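Film night at home: bits and pieces I've picked up

I write about films for a tiny newsletter, so I watch an awful lot of them on my own settee, usually with other people's feet on it. These are the things I do to make an evening of it go smoothly. Some came from my mother, some from Geetha Mudaliar next door (who owns far more box sets than I do) and the rest from getting it wrong.

Start with the light. A pitch-black room sounds right but my eyes ache after an hour of it, so I put a small lamp behind the telly, on the floor, with a warm bulb. Nothing in front of you and nothing shiny opposite the screen. If you've got a glass-fronted picture on the far wall, take it down for the evening or hang a tea towel over it. Yes, it looks daft.

Subtitles: turn them on before everybody sits down and check them from the worst seat in the room. Black-and-white films are the trouble, white letters on a white tablecloth, and if your player lets you put a dark band behind the words, do.

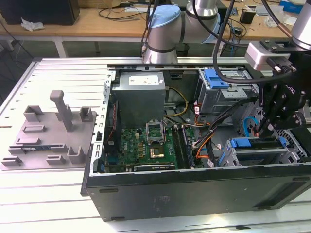 Long quiet dramas are ruined by a noisy player. I watched a very hushed thing about two sisters and a lighthouse last winter and all I could hear was whirring from under the shelf, because I play my films off an old desktop computer and it was full of fluff. So now it gets a clean before the dark evenings set in. Switch it off, pull the plug out, lay it on its side and take the side panel off, the same way as the tower up there, so the whole inside is facing you. Then it's short puffs from a can of air, held upright, and hold any fan blades still with a finger while you do it. Leave the power supply shut — that's the grey box with the label on it in the photo — and just blow through its vents from outside. If you're not happy poking about in there, a soft brush round the outside grilles is still worth doing.

Popcorn next. Warm the pan with the oil and three kernels in it, lid on, and when all three have popped tip in the rest and take it off the heat while you count to thirty. Back on the heat, shake, done. Salt has to be fine or it ends up at the bottom, so whizz it in a grinder first. I serve it in paper cones because a big bowl goes round and round and someone always drops it in the sad part.

For greasy fingerprints on disc cases, a drop of washing-up liquid on a barely damp cloth. For the discs themselves use a dry microfibre cloth and wipe from the middle straight out to the edge, never in circles.
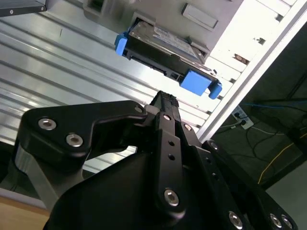

SKOLBERG, December

I'm at my sister's for a few weeks and she keeps her front room at 18 degrees, so blankets have become the subject. One each! Sharing is lovely until the interval. Fold them over the arms of the chairs beforehand and put a hot water bottle under the pile, and they're toasty by the opening titles.

She's also converted me to a proper interval. Anything over two hours gets a break halfway, ten minutes, kettle on at the start of the scene before. Fill a flask earlier in the day if your kettle is loud like hers. When there are eight of us I do the mugs on a tray with the milk already in (the purists can complain in the newsletter).

Oh, and seats. Tall people at the back, anyone who talks next to me.
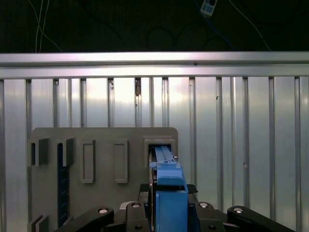 Talkers aren't a lost cause, by the way. I hand out scraps of paper and a pencil before we start, and whatever they're bursting to ask gets written down and saved for the interval. It works best with whodunnits. It doesn't work at all on my brother-in-law.

One more for the people with a mixed household: pick the film the day before. Everyone names one, you cross off anything somebody really can't face, and the youngest pulls from what's left out of a hat. We used to start scrolling at half past seven and still be scrolling when the popcorn had gone. Whatever doesn't get picked goes back in the hat for next time, and I've now got four westerns in there waiting for me.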